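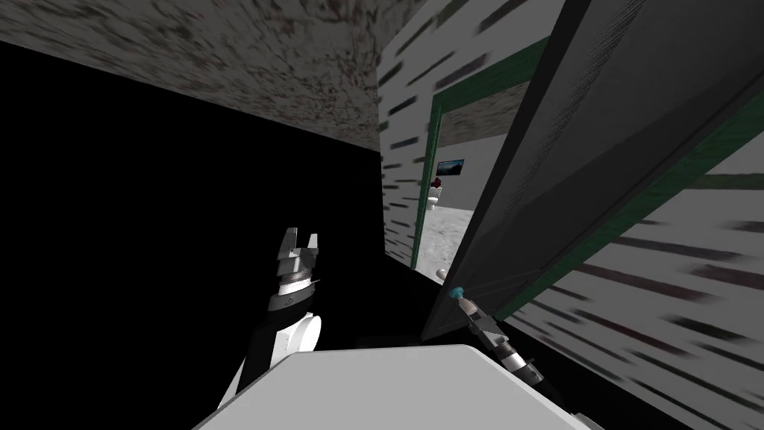
Gifty Amoah wrote in to ask whether I ever regret buying a used car with 100,000 miles on it, and wouldn't a lease have been less trouble. Bless you, Gifty, I've been chewing on that since Thursday! We did look at leasing back in May, and the fellow in Belham was as nice as could be, but it was 3,000 down and then I'd be fretting over every trip to my sister's (she's out past Perent, and I like to take the long way, by the lake). So no, no regrets yet. The old wagon wants new front tires and the heater takes its sweet time, and I did spend 50 dollars on floor mats that don't quite fit. But it's paid for, and the dog already has her side of the back seat picked out. Ask me again when the brakes come due.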